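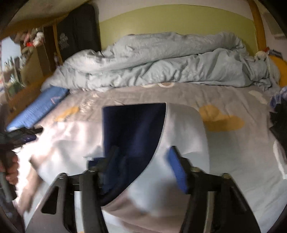

Open day at the Bronura knitting mill, Gurnisgate

I've been meaning to write this one up for ages, and my notes are already hard to read, so off we go. Bronura opens its doors once a year, and on November 3, 2023 I finally got a spot on the morning tour (they cap it, so book early!).

Our guide was Lindiwe Ngcobo, who used to run the night shift and had to shout over the first room, where the circular machines are. Each one takes in yarn from a rack of cones up top and sends out a long tube of jersey at the bottom. I could have stood there all morning. The oldest machine still in use came from the Tendmont plant when it closed, and it has 2000 needles – the mechanic let us hold a spare one, and it's tinier than you'd think.

Dyeing was next, and wow, the heat. They were running a navy batch, and Lindiwe said dark blues get checked against a swatch under three kinds of light before anyone signs off. After that came cutting, then sewing, where a shirt goes through roughly 300 pairs of... no, sorry, that's my handwriting. They finish 300 shirts a shift on that line.

The mill shop is small but good. Seconds are in the bins by the door, and I came home with two tops and a scarf. Parking is behind the Botha building, and the cafe only takes cards.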